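3.2 Deciding what to buy, and when

I should say at the start of this section that none of us had ever written an equipment budget before. The Umham lab had one arm already, bought years ago for a different project, and a drawer full of fingers that fitted nothing. When the Bandara grant came through we had a line marked "grippers and handling" with 3,022 pounds in it, and my first thought was that this was a lot of money. It was not a lot of money. One two-finger gripper from Pelmont, with its mounting plate and cable, took most of it, and the delivery time we were quoted ran to 9 weeks.

So we had to choose well, and we had to choose from a catalogue. Stroke length and payload are printed there for anyone to read, but what we wanted to know was duller than that. Would the fingers close on the small kitchen things in our task list without the linkages getting in the way? Would we need longer finger pads (sold separately, of course)? And could we manage with one camera, or should we hold money back for a second?

We tried to answer these in simulation before spending anything. I built the kitchen tasks in Bralunex, our own set of rendered counters and tableware, and ran each gripper on the shortlist through 200 grasps per object. The salt and pepper shapes turned out to be the most useful of the lot, and I would tell anyone planning a similar purchase to start there. They have flat sides, they are small, and you care a great deal about which way up they are. Figure 4 has one of these grasps, on the marble counter.
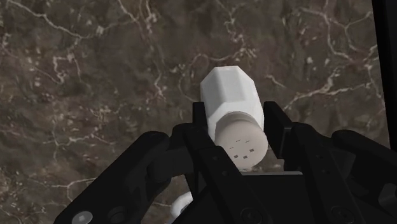
Figure 4. Simulated grasp of a white octagonal shaker held between the two gripper fingers, with the perforated cap end facing down towards the palm.

Two things in Figure 4 went straight into the budget. The first is how close the cap end sits to the palm plate. With an object held like this I wanted more finger to play with, and the longer pads moved from "nice to have" to "order now". The second is how much of the view the gripper itself takes up. The linkages fill the lower part of the picture on both sides, and anything lying on the counter beneath them is easily lost. I had pencilled in the second camera for the following year – it was brought forward to the June order, and a spare set of cables was dropped to pay for it.

I don't want to oversell this. A rendered shaker costs nothing to drop, and our friction values were guesses that we tidied up as we went along. The simulation also has nothing to say about customs charges, or the adaptor ring we forgot and had to buy at full price. What it did give us was a reason to put beside each line when the finance office asked for one, and they did ask, line by line.

The final split between gripper, pads, camera and mounting parts is given in the next section, along with the items we put off.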